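The Second Rule 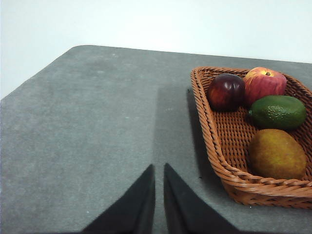

Fruit, basket, gripper. From the second-floor bench at Gellport.

There were four rules at Gellport, and Safta Pană had written all of them, which was why they were short.

The second rule said that nobody moved the fruit by hand while a run was open. It was printed on a card beside the door. Under it Nelu Onu had added, in pencil, "including lunch," and Safta had let that stand because it was a fair clarification.

On Wednesday the man from Grondeo came to check that the rules were being followed. His name was Octavian Lazăr and he had a binder of 200 pages, tabbed.

"Your rule two," he said. "Define fruit."

Nelu pointed at the basket. The arm hung over the gray table with its fingers a little apart, like someone about to make a point in a meeting.

"That is artificial fruit," said Octavian.

"It's what we've got."

"The standard says produce." He found the tab. "Produce is perishable. If the object is a replica, you're under section nine, Handled Goods, and you need a sign-out sheet."

"For a plum," said Nelu.

"For each plum."

Safta came over from the other bench, wiping her glasses on her sleeve. She had sat on the panel that wrote section nine, back when she was at Sugden and believed in panels. They had spent two days on the word "replica." She remembered the sandwiches.

"Section nine has an exemption," she said. "Objects that stay in their container between runs."

"And do they stay in the container?"

All three of them looked at the basket. The plum, the apple, the avocado and the mango were in it, off to one side, the way people stand at a party where they know only each other.

"They're in it now," said Nelu.

"Is the run open?"

Nelu checked the log. The run was open. It had been open since before coffee - he had pressed start and then gone down to let Octavian in, and the arm, which followed rule four (wait for the operator), had waited.

Octavian wrote this down. It took him a while. Then he leaned across to see the mango better, put one hand on the rim of the basket, and turned it toward himself.

The log chimed. A line came up in red: OBJECT MOVED, RUN OPEN, RULE 2.

"It wants a name," said Nelu, with his fingers on the keys. "How do you spell Lazăr?"

"I moved the basket," said Octavian. "I did not touch the fruit."

Safta put her glasses back on. "Define move," she said, and pulled out a chair for him.

They were still at it when the lights on the stairs went off. Nelu closed the run, signed it, and ate his sandwich in the hall, as per the pencil.

We use cookies to remember your reading preferences. Accept all | Manage settings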